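# Pay for the support, skip the extras

Cokari sells its tabletop arm kit in two versions. The basic one has the arm, the gripper and a year of updates. The full one costs $400 more and adds a tracked base, spare fingers and a box of practice objects.

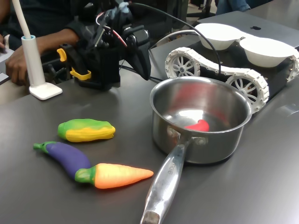
I have used the full version at a shared workshop in Arkthorpe since September, and I think most buyers should get the basic one.

The practice objects are the weakest part of the deal. Plastic vegetables are fine for learning to pick things up, and any toy store has them. A saucepan from your own kitchen does the rest. Cokari's box has 16 pieces, and we use five of them.

The tracked base is better made, but it is really a second project. Omport, the software that comes with the kit, treats it as a separate machine with its own setup. We spent nearly 80 hours on the arm before anyone had time for the base.

What is worth paying for is help. The Cui kit is cheaper than either version, and its arm is about as good, but its manual stops after assembly. Cokari answers questions, and the answers fit the model you own. The basic version gets the same support – the sales page should say so more clearly.

Schools with a full term to fill may want the base. They should ask to buy it later, on its own.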